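Do Your Clothes Really Need Washing Every Time?

You wore a shirt for one afternoon. Now it is on the floor, and a grown-up says it goes in the wash. But is it dirty? Or does everybody just say so?

Start with the ads. A soap company wants you to wash more, so be careful about believing a soap company. Look at the cap on the bottle, too. The fill lines can be very hard to read, and people who can't read them tend to pour in extra. Extra soap doesn't make clothes extra clean. Some of it can stay behind in the cloth and make it stiff. 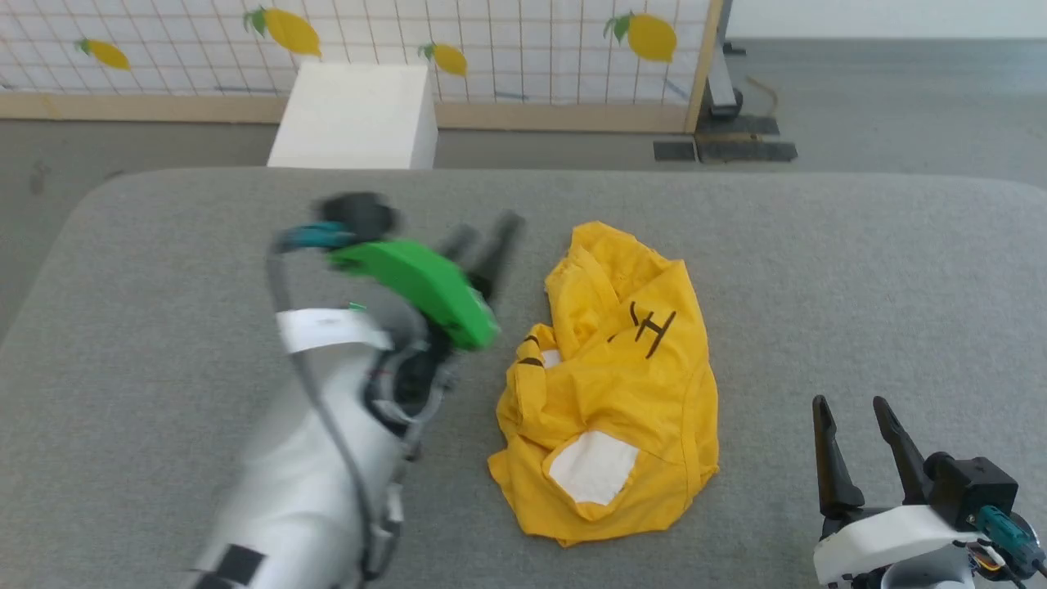

What about germs? It's true that germs live on clothes. They also live on your hands, your desk and your dog, and most of them do you no harm. Underwear and socks sit right against sweaty skin, so those should be washed after one day. Sorry. There is no clever way around that one.

Jeans and sweaters are different. Many can be worn several times if they don't smell and don't have mud on them.

Then there is the label that says "fresh for days." Fresh compared to what? Perfume can cover up a smell without taking away what caused it. Sniffing a shirt that smells of fake lemons tells you about the lemons.

A school in Prundale asked 88 students to guess which of two towels had been washed in hot water and which in cold. Most of them couldn't tell. Does that prove cold water always works? No. They were clean-looking towels to begin with, and nobody tried it with spaghetti sauce.

Try a test of your own. Put the same stain on two old rags. Wash one today and leave the other for a week before you wash it. Write down your guess first, so you can't change it later.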